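Drawer task: first results from the Mesell kitchen

Aug 30, 2019 – The group of Clémence Pruvost has finished the first round of tests with the policy called Flillix. It was trained on 235 human demonstrations, all recorded in June, and it gets no model of the furniture in advance. 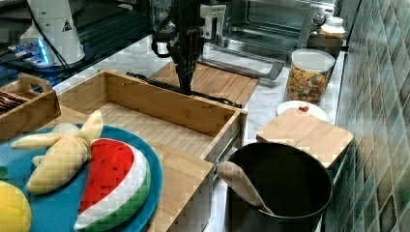
The arm over the open drawer in the Mesell kitchen, with the tongs on the cutting board.

In 100 trials the policy failed 23 times. Most of the failures came from long tools, which the fingers took too near to one end. Clémence now wants to add 20 demonstrations with only such tools – the training will then be repeated from zero. The report can be asked for at the Lasuncombe office.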